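Garment folding – software notes and tips

Quick list, mostly from the last round of tuning. Add yours at the bottom.

Names first
Nelov = planner. Plako = the labeling tool. Don't mix up their config folders, they look the same and they aren't.

Before you run anything
Restart the camera node after any lens change. Old calibration sticks around otherwise.
Check timestamps. Gripper width and video drift apart on long recordings, 11 ms was enough to spoil the grasp labels.
Cut idle time at both ends. Plako has a trim key (T), use it.

Segmentation
Shiny plastic under the clothes – glare gets picked up as a hole in the mask. Cap the highlights first, then segment.
Checks and stripes: turn the edge weight down. Way down. The default chases every line in the pattern.
Ribbed knits, same problem but smaller. Blur a little, 3 px is plenty.
Don't trust depth on glossy stuff. At all.

Grasp points
Sleeve before body. If the sleeve is bent, label the shoulder and the cuff seperately, planner does better with two points than one long outline.
No cuff visible? Leave it blank. Guessed cuffs made episode 1207 useless and it took Azra Jurić most of an afternoon to find out why.
Keep the approach straight down until the tips are over fabric, then let Nelov pick the angle.
Knits on a slick sheet slide. Lower the closing speed in the config, not in the script, or it gets overwriten on the next pull. 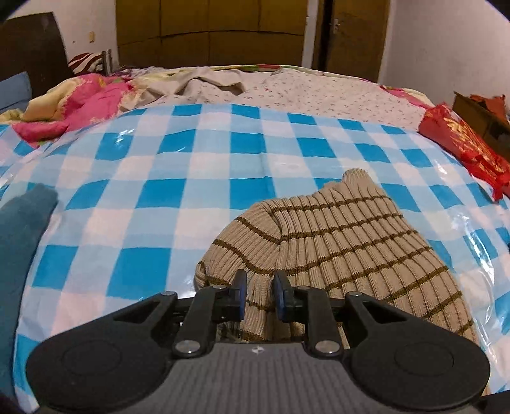

Saving and naming
Garment first, then surface, then number. sweater_plastic_62 and so on.
Split anything over 3000 frames, the viewer chokes.
Back up the config with the data – same folder, same name.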